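Lowri Beddoe
@lowribeddoe
9 March 2019

Thread on makeup brush organizers, and whether you need one. I've had mine on the table all morning and I have opinions.

2/ Background: my friend Mabli Parri bought a clear one in June and has not stopped talking about it. "It changed my mornings." Did it, Mabli? You still text me from the car doing your mascara.

3/ So I gave in and got a clear acrylic one. The box said it would "bring calm to your vanity." I don't have a vanity. I have a white table and a lot of junk that ends up on it.

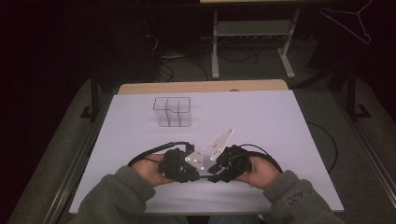 Photo: Lowri Beddoe

4/ First complaint. Clear plastic looks great in the store, where the air apparently has no dust in it. At home you can see everything, including the powder that falls off the brushes and settles in the corners. Those corners are a pain. I use a cotton swab and I resent every second of it.

5/ Second complaint is the stepped shape. Every one of these has steps now. The idea is tall things in back, short things in front. Fine. But the short things in front are lipsticks and I own two lipsticks. The tall things are brushes and I own far too many.

6/ Edwards, who shares the apartment and has no stake in this, says "just use a mug." I have thought about the mug more than I'd like to admit.

7/ Let's do brushes, then. The advice online is always to store them bristles up. Okay, sure, a big fluffy powder brush will get squashed if you stand it on its head. I'm with you there.

8/ What I don't buy is the next part, where every brush needs its own slot by size, by job, by how often you use it. Rondetti sells a set of 21 and a chart to go with it. A chart! For putting brushes in a box!
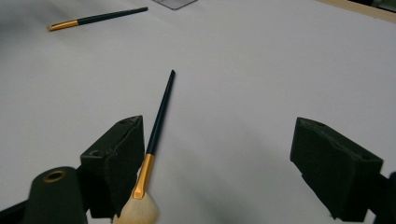 9/ I tried sorting by job anyway – face, eyes, everything else. It lasted five days. By Thursday the blush brush was in with the eye pencils and I'd stopped caring.

10/ Sorting by handle length did hold up a little better, and I'll give it that much. Long ones in the back, short ones wherever. You can do it half asleep, so it might survive a work week.

11/ Somebody in my replies last time said you have to empty the whole table before you organize anything. Everything off, wipe it down, then bring things back one at a time and ask if they've earned their place.

12/ I've read that same tip in maybe 1000 articles and I still think it's mostly a way to end up with all your stuff on the bed at midnight. I did clear a good patch in the middle, though. Just to be fair to it.

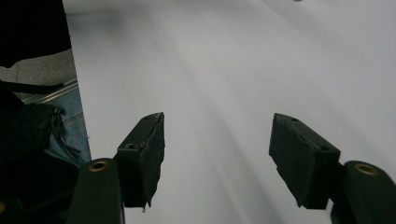 A clear stretch of table. Give it a week.

13/ Did I like having the space? Yes, annoyingly. Did I need to buy a plastic box to get it? I'm not convinced. Most of the difference came from throwing out a foundation that had separated and a bronzer I've never once used.

14/ Also, nobody talks about washing. You can line your brushes up by height all you like, but if you haven't washed them since the holidays they're just dirty brushes in a nice row. Mild soap, lukewarm water, lay them flat to dry. Don't stand them up wet or the water runs down into the glue.

15/ Rakwood has a spinning organizer now, and three people have sent me the link. It's bigger, it turns, and it has room for 159 items. I don't want room for 159 items. I'd fill it.

16/ Mabli has seen this thread and says I'm "doing it wrong" and that I should be using the tall section for palettes stood on their sides. I tried that just now. The palettes lean. They lean and then they slide.

17/ To answer the question I keep getting: I'm keeping it for now, mainly for the small stuff. Hair ties, tweezers, the pencil sharpener that goes missing twice a month. Brushes are on probation.

18/ If you already own a cup or a jar, try that for a couple of weeks before you spend money. If you've been to the Illville outlet and seen the two-for-one table, keep walking. That's where Mabli got hers and look what happened.

19/ Replies are open for anyone who has kept one of these tidy for longer than a month. I'd like to see the corners, please.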